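16 avril 2024
Borislav Zupan

Plateau de courtoisie, chambres du Prormont. Reprise du relevé après les essais Grerkomach. Bouilloire vide sur balance : 373 g sans le socle, 351 g relevés la dernière fois. Écart non expliqué, tare à refaire.

Disposition retenue pour la petite table brune : plateau blanc au fond, bouilloire à gauche, carte à plat à droite. Les deux bouteilles d'eau vont devant, hors du plateau, debout, près du bord.
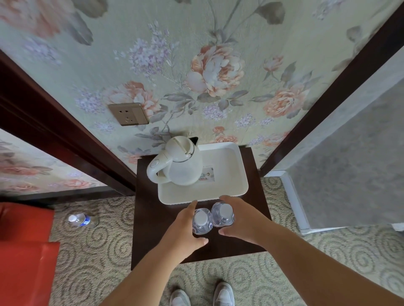 Combien d'eau faut-il verser pour l'essai de chauffe ?
300 ml, mesurés à l'éprouvette, eau du robinet reposée une heure.

Premier passage : arrêt automatique à 267 s. Deuxième passage à refaire, couvercle mal enclenché. Le papier peint à fleurs derrière la table est à contrôler après chaque série (gondolage, joints). Dimitrov demande un plateau plus étroit. Je garde celui-ci tant que la série n'est pas finie.

À prendre demain : éprouvette propre, ruban de masquage.

Entrées récentes
Tare des bouilloires Holumier
Tenue des joints de papier peint
Table d'appoint : charge au bord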